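The Kemine Shed: Our Frame-Building Winter in Pictures

Hello and welcome! We've been meaning to put a gallery up since July, and now that the kettle's on and the rain has settled in over Tilovgate, there's no excuse left. 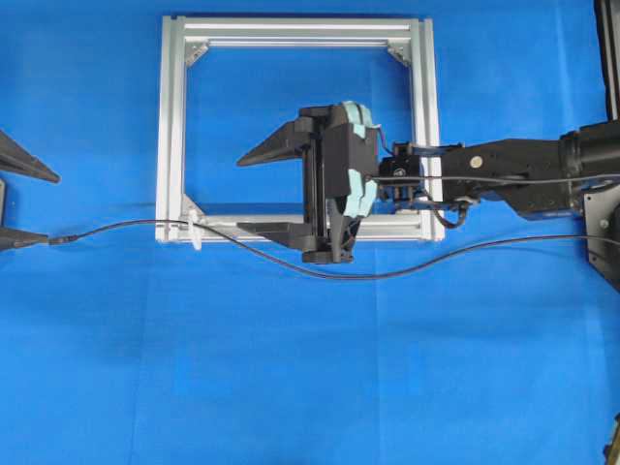
Our winter project was learning to build properly square frames out of aluminium extrusion, the grooved T-slot kind that half the shed now dreams about. We started in 2000, back when everything here was timber and glue, so metal was a bit of an adventure for the old hands (and a lovely excuse to buy new hex keys). The little triangular brackets in the inner corners are what won me over, and I'd happily put them on everything, my letterbox included. The blue cloth is a favourite of mine as well, as silver bars look so smart against that colour, even with the fold lines still showing. And do spare a thought for the small white clip on the bottom bar, keeping its cable neatly up against the metal. I'm terribly fond of a tidy cable.

If you'd like to have a go yourself, the beginners' frame evening runs for 2 hours and costs $30, with tea and a slice of something thrown in. Our extrusion comes from Clotari, cut to length, and the brackets are from Sombatkul, who are ever so patient with our muddled orders. Bring an apron and your reading glasses, as those bolts are tiny!

More pictures to come once I've sorted through them all.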